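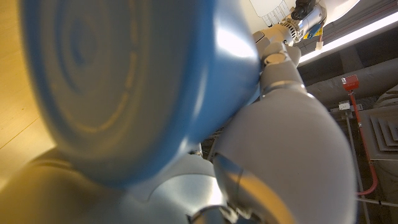
I've wanted a proper big worktable since we moved to Nastberg, and in March I gave in and bought a plain wooden one from Gosik. 300 dollars, and worth every bit of it! The color is a warm yellowy tan in some lights and almost beige in others, and I keep changing my mind about which I like better.

I oiled it twice (Dromilitz, the matte kind) and left it 5 days before putting anything on it, and that was hard, believe me.
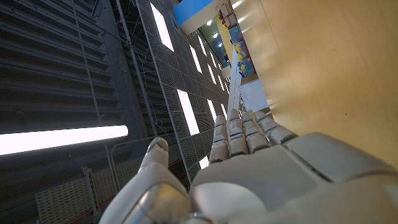 The grain is very faint, so I was worried the oil would do nothing, but it brought it up just enough. Next up is a shelf for the Liew jars, all 13 of them, and then I can finally unpack the last of the boxes in the hall.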